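Subject: Re: [gripper-users] Kivura hand-held gripper kit, is it worth it?
From: Fotini Deligiannis

Alun Prosser wrote:
> We have a quote for the Kivura hand-held kit, 829 with the spare
> fingers. Before I sign, has anybody on the list used one for table
> work? I mostly care about the fingers. Our old Dekulix set went soft
> at the tips after one season.
>
> Alun

Dear Alun, dear all,

We have the kit on loan from Stamatopoulos for nine weeks, and until now we recorded 261 demonstrations with it, all of them with dishes and trays. So my opinion is only for this kind of work.

The fingers are good. They are thick blocks with a flat inner face, and I see no wear on ours. For a low tray rim they are a little too thick in my taste. Asabe Danladi in our group wants to file down one pair, and I asked her to wait until the loan is finished.

The handle is heavier than I expected. After some 10 minutes my wrist is tired, and Marina has the same complaint. Please ask the seller if the lighter handle is included in your price, in our quote it was separate.

The manual is short and has a mistake in the part about calibration. The steps for zero and for full opening are exchanged. Pantelis reported this to them and received a polite answer, but no new manual yet.

If your budget permits, I would buy it, but with one spare pair of fingers and not two.

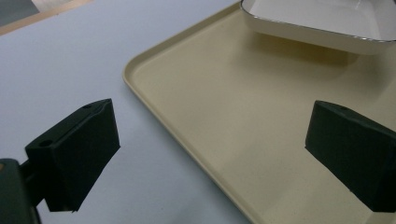
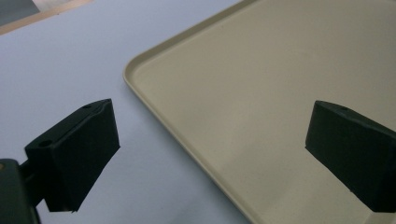 Hellgate, November

The beige tray is in both, and the white dish with the metallic rim only in the first. I can send the settings we use for the tray if you write to me off the list.

Best regards,
Fotini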